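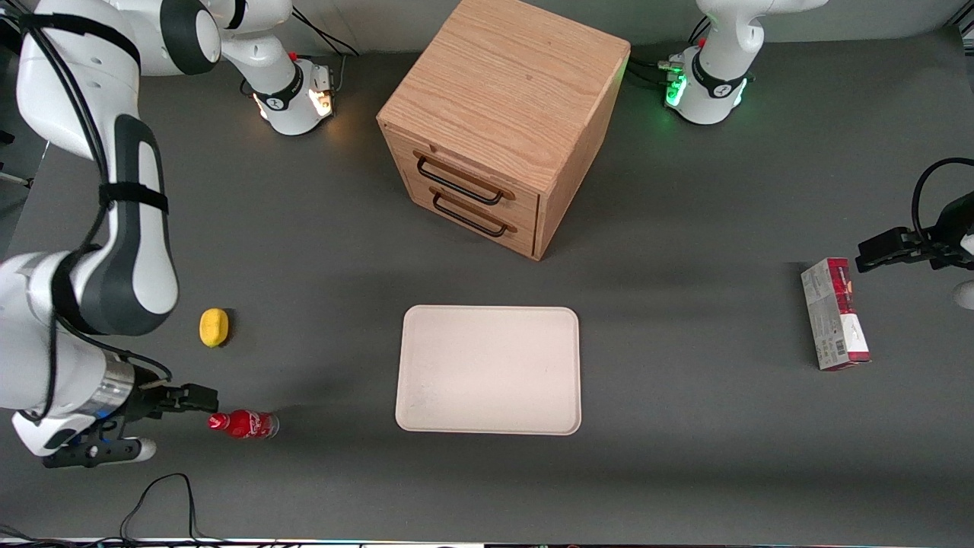 Ketchup. Or dish soap, or hand soap, or that pink stuff you scrub the tub with. Whatever it is, if it comes in a plastic bottle, I have been putting up with the last inch of it for most of my adult life, and this summer I finally decided to get serious about bottles and sponges. Yes, this is a whole post about bottles and sponges. You've been warned!

It started with the cabinet under the kitchen sink. We moved into the Jiltholm place in October, and I did what I always do when we move, which is shove everything that smells like lemon into the one cabinet with a pipe in it and shut the door. It stayed that way until last week, when I reached in for a trash bag and put my hand in something blue. A bottle of window cleaner had tipped over behind the drain pipe, the cap wasn't all the way on, and it had been quietly leaking into a stack of paper grocery bags. I don't know for how long. Long enough that the bags had become one bag.

So everything came out. I laid it all on the kitchen floor on an old beach towel and just stared at it for a while. Three half-empty bottles of the same floor cleaner. A silver polish I bought for one fork. Sponges, so many sponges, most of them in that stage where you've told yourself they're "for the car" now. I don't wash the car.

The bottles were the real problem, and mostly the tall skinny ones. They stand up fine when they're full. Once they get down to a third they go over if you so much as breathe near them, and then they roll, and then you've got one wedged on its side at the back where you can't see which end is the cap. I tried laying them all down on purpose like wine, and that was worse. Anything with a flip top dribbles.

What I've ended up with is a low plastic bin, the kind with sides that come maybe halfway up a bottle. The tall ones go in that, packed snug so they hold each other up. When one gets used up, the rest start to lean, and that's when I fill the gap with a rolled-up rag (there is never a shortage of rags). The whole bin slides out like a drawer, so I can get to the back without lying on the floor with a flashlight in my teeth. I got mine at the Jakthorpe hardware store, where they had a stack of them by the paint. I'd gone in for picture hooks. I did not buy picture hooks.

I also wiped out the cabinet itself with hot water and a little vinegar and let it dry with the doors open overnight. Then I cut a piece of leftover shelf liner for the bottom. It took me two tries because I cut the notch for the pipe on the wrong side the first time, so if you're doing this, lay the liner in upside down and mark it first. Or do it my way and use the bad piece in the junk drawer.

OK, sponges. I have opinions on sponges.

I like the small plain ones best. The big ones with the green scratchy back are good for a roasting pan, and I do keep a couple, but for everyday stuff like glasses and the counter and the sticky ring a bottle leaves behind, a little soft one that fits in your palm is so much nicer to use. It gets down into a mug. It dries faster too, and that's most of the battle, since a sponge that sits wet all night smells like a pond by breakfast. I used to keep ours in a cute ceramic frog with a wide open mouth. Adorable, terrible. The water pooled in the bottom and I had to clean the frog more often than the dishes. Now the sponge just stands on its edge on the wire rack by the faucet.

And I've started giving each one a job and sticking to it. Kitchen sponges are yellow. Bathroom ones are blue. If a yellow one ends up on the floor, even for a second, it's done with dishes forever and goes down to the garage in a coffee can. My family thinks this is a bit much — fine, they can buy their own.

Back to the last inch of ketchup. I've tried the storing-upside-down thing, and it works great right up until somebody doesn't close the lid properly, and then you have a fridge door that looks like a crime show. What I do now is lay the bottle down on the counter on its side while I'm getting dinner together, cap tight, and by the time the burgers are ready enough has crept along toward the neck to be worth squeezing. With dish soap I add a splash of water near the end and give it a shake. It makes a thin, foamy soap that's perfectly good for wiping down the stove.

Before any bottle goes back in the fridge or the bin, I wipe it. Cap threads, shoulders, bottom. It takes ten seconds and it's the one habit out of all this that has made a real difference, because I was spending way more time scrubbing shelves than I ever would have spent wiping bottles. The labels come out of it a little sad looking, especially the paper ones, but I can live with a wrinkly label.

The pantry is next, and I'm scared of the pantry. There's a bag of lentils in there that has moved house with us twice. I also still need to figure out what to do with the silver polish, and the fork, which I haven't seen since we unpacked.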